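Ticket 2712: Demo station arm parks high and won't go for the ball (open day build)

Opened by me, Masaru, on 2020-02-23. Project: Wodora. Priority: high, we have visitors coming!
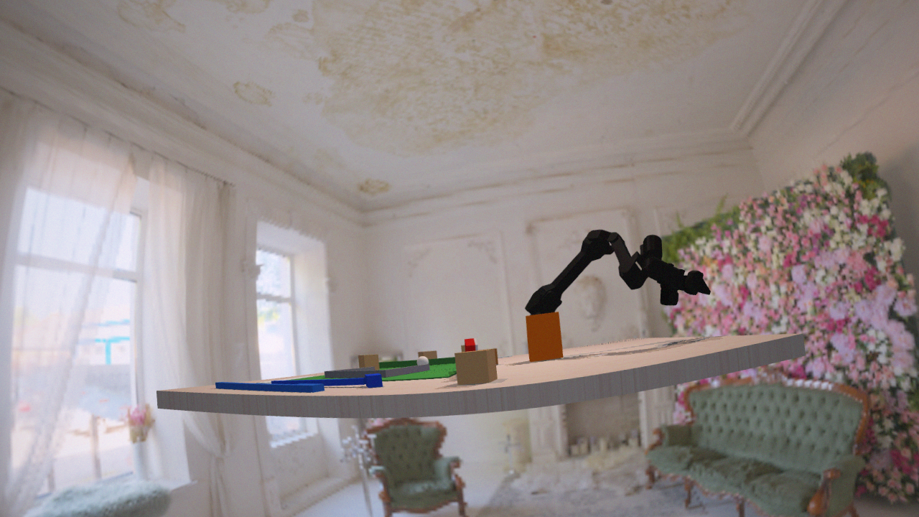
What's going on

Okay, so I've been setting up the simulated table for the Pirstead open day, the one where guests pick an object on the tablet and the arm goes and gets it. The red cube works. The ball on the green mat doesn't. I tap "ball", the arm swings up and over to the right, stops above the bare half of the table with the gripper open, and just sits there. No error on the tablet, no error in the console, and the status light in the panel stays green the whole time (thanks a lot, status light).

I was hoping to run this in front of a school group with no hands on the keyboard, so I'd really like it fixed and not just restarted every time.

What I tried first

Restarted the scene. Same thing.
Restarted the Pomare planner by itself. Same thing, only slower.
Swapped the room background for the plain gray one, in case the fancy room with the flower wall was eating all the memory. No change, so I put the fancy room back. People love that room.
Raised the planner timeout from 1000 to 2000 ms. Now it waits longer before doing nothing.

Reply from Hildegard Lenz

Hi Masaru, can you send me the planner log with verbose on? Also, did you move anything since the rehearsal in January? My guess is that it's going to the fallback pose, and that one never shows up as an error.

My answer

Log attached. Line 86 says "no path, using fallback", so you called it! And yes, I did move things. I put the big tan box right by the orange pedestal so the red cube would be half hidden behind it, for the bit where we ask guests how the arm knows the cube is there. I also laid the gray rod on the mat next to the ball to make it look more like a tiny putting green. I was pretty proud of that.

What fixed it

Hildegard had me turn on the collision shapes, and wow. The rod's shape was way fatter than the rod, and it swallowed the ball completely. I'd imported it from the old Rellik set and never touched the padding. Set the padding to match the other objects, reloaded, and the arm picked the ball on the first try, then three more times after that.

Still open

The tablet needs to say something when the fallback kicks in. Even "I can't reach that" would be great, kids will laugh and pick something else. Hildegard is taking that one as a separate ticket.
Timeout is back at 1000.
Please don't move the big box before the visit, I've written my whole talk for that corner of the table.

Leaving this open until I've done one full run-through on the demo laptop.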